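Vollar, the small software company based in Wukdale, has brought out a new version of its planning and control package for household robot arms, and those of us who have followed it since the early days will be pleased to hear that the part most people grumbled about has been rewritten from top to bottom. Version 6 went up in January, and the notes that come with it are long, chatty and well worth an evening with a pot of tea.

The big change is in the way the software deals with anything on a hinge. Cupboards, wardrobes, oven doors and the like have always been awkward for a planner, which would much prefer a world where things either stay put or can be picked up and carried off. A door does neither of those. It swings round a line that the robot has to guess at, and if the guess is a little bit wrong the arm ends up pulling against the hinge — anyone who has heard a motor complain halfway through a cupboard will know the feeling!

Until now Vollar's planner made one guess at the start, worked out the whole path and then stuck to it through thick and thin. The new one makes its first guess from the camera view, begins to move, and keeps correcting the hinge line as it goes, using both what the camera sees and the push and pull felt at the wrist. If the two disagree by too much it slows down, backs off slightly and plans again. The team calls this part Dervishi, and it can be switched off in the settings by people who would like to keep the old behaviour for the time being.

To try it out, the developers put together a set of 912 simulated rooms, which they have named Wuvberg and which can be downloaded along with the package. Each has at least one door or drawer to be opened, and the handles, the finishes and the furniture nearby change from room to room. The planner was given 3,000 attempts spread over the whole set, and every one of them was logged, failures included. It's a pleasure to see the failures sitting there in the same folder as everything else, with a short note beside each kind of mistake.
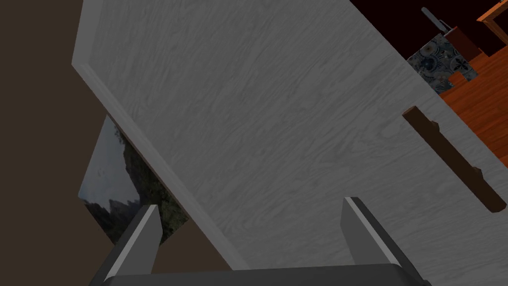
Perception has had some attention too, although the notes are more modest on this score. The handle finder now gives a direction as well as a position, so the wrist can be turned to suit a bar that runs at a slant to the camera, and it hands over a measure of how sure it is. Plain, pale doors with very little pattern on them are still listed as a weak spot, as are very thin handles, and the team says it would be glad of reports from anyone who comes across others.

On the tooling side there is a replay window, which lets you drag back and forth through an attempt and see what the planner believed about the hinge at each moment. It keeps the last 100 attempts by default and quietly drops the older ones, so do save anything you're fond of before starting a long run. Settings files from the previous version will load without any changes, apart from the speed limits, which have moved to a section of their own and need to be copied across by hand.

The package remains free for schools and for people tinkering at home. Work on drawers that stick is already under way, and Vollar hopes to have a first version of that ready for testing by June.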